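Opening up an old desktop without losing your mind (or your screws)

My neighbor Tamara Radu left an old tower on my porch in March with a sticky note that said "slow, yours if you want it." I have now taken apart more of these than I ever planned to, mostly for folks here in Eltdale who want one more year out of a machine the kids do homework on. So I figured I'd write down how I go about it, in no special order, while it's fresh.

First thing, shut it down properly, flip the switch on the back if there is one, and pull the cord out of the wall. Then hold the power button in for a few seconds. I used to skip that last bit and I don't anymore.

Take it outside before you take it apart, if the weather lets you. The dust in a tower that has lived under a desk is something else! I go over the vents with a soft paintbrush on the back step and save the compressed air for the inside. Hold the fan blades still with a finger when you blow air at them.

Lay the case down flat with the side panel facing up. I know people who work on them standing upright and I don't know how they do it -- every dropped screw goes straight to the bottom, and you end up pushing on parts sideways. Flat is so much easier, and you can see where all the wires run before you start moving them. Leave yourself room on one side for whatever comes out. I like the left, but that's only because my lamp is on the right.
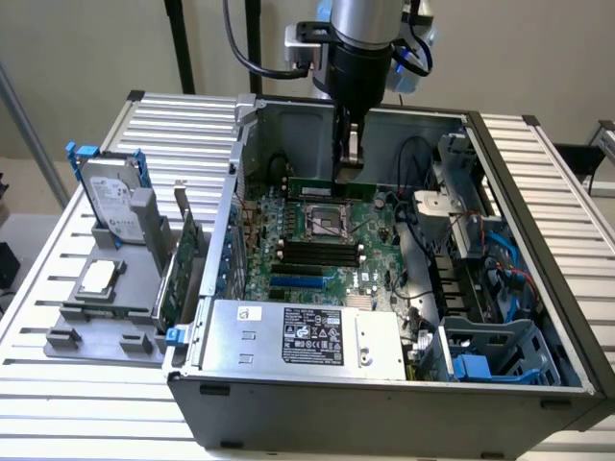
Do I have to take out the power supply to get at the memory?

Usually you can leave it where it is. In most towers the memory slots are in reach once the side is off, and the worst you'll have to do is nudge a few wires over or swing a drive bracket out of the way. If yours really does block things, take a picture of every plug with your phone before you unhook any of them.

Memory sticks come out easier than people expect. There's a little latch at the end of the slot, sometimes both ends, and you push it outward until the stick pops up a bit. Then lift it straight by the edges. No rocking it back and forth, and keep your fingers off the gold contacts. When you put one in, line up the notch first, then press down firmly until the latches click. It takes more push than feels polite, so if the machine beeps at you or shows a blank screen afterward, odds are the stick isn't all the way down. That's been my problem roughly 9 times out of ten.

If the processor is out, stay well clear of the socket. No cleaning it, no brushing it, no checking it with a fingertip. Teodor Iordache down the road bent pins on his and spent a whole evening with a sewing needle and a magnifying glass (he got it working, but he won't talk about it).

For screws I use a muffin tin. It holds more than you'd think, and I put them in the order they came out, so going backward around the tin puts the computer together again. An ice cube tray works too. Drives and cards go on a folded cotton towel, and anything with bare contacts goes in one of those silvery bags that new parts come in -- save every one of those you get. I've got a shoebox full.

Label both ends of the data cables if there's more than one. Masking tape and a pen, that's it. They pull out by the plug and never by the wire, and some have a tiny metal clip you have to squeeze first.

The one thing I will not do is open the power supply itself. It can hold a charge after it's unplugged, and a new one isn't worth getting zapped over. Blow the dust out through the grille and leave the lid on.

Before the side panel goes back on, I run the machine for a few minutes and look for wires anywhere near a fan. Then power off, cord out, panel on. Tamara's tower is in my sewing room now, playing the radio.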